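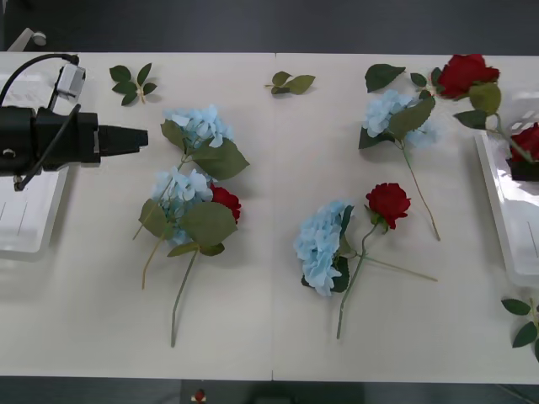

My flower sorter has been running in our shared workshop since March, on and off, and I've learned more about fake flowers than I ever wanted to! If you're building a little arm to handle them, these are the bits I wish I'd scribbled on the wall at the start.

Begin with the hydrangeas. Pale blue ones stand out lovely on a white table, and the heads are big enough to forgive a sloppy grab. Roses are fussier (all those leaves under the bloom), so leave them for the second evening.

Spread everything out before a run. Two flowers lying across each other will come up together, or one drags the other off by a leaf. And pick up the loose sprigs while you're there, unless you want to teach the arm to do it, and good luck to you.

Grip the stem, about a third of the way down. I keep the Foltberg board at 300 on the closing speed; at 344 it pinched, and I had a bent rose on my hands.

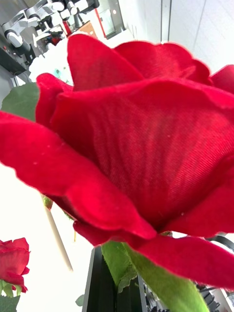 Svyatoslav Stasiv
Workshop tinkerer and keeper of the Mernska tips page

Cloth petals pick up lint like you wouldn't believe. A soft, dry make-up brush gets it off, working from the middle outwards, and do mind the folded rims. Don't use sticky tape, it lifts the weave.

If you're standing roses in something upright, a dark container shows up nicely against a white top, and the arm's little camera finds the rim much quicker. Put a bit of weight in the bottom too. Ostap uses dried peas, I use old nuts and bolts.

Last thing, save your settings before you fiddle! I lost all 1391 lines of mine one evening and had to type them in again from a printout with tea on it.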